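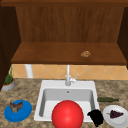 Chapter 11
Water in the Home

Before the pipes came to Benddale, each household carried its water from a well almost 300 metres away. Washing, cooking and cleaning all had to share what two buckets could hold. In this chapter we study how a piped supply changed the daily habits of such towns, and who had to pay for it.

We begin with the source and the main pipe, and then we follow the water to the kitchen tap. The second part deals with waste water – a subject that the planners of Limton left too late. Some terms, such as pressure and head, you already met in Chapter 2. Please read them again before you start on the first section.

11.1 From the source to the street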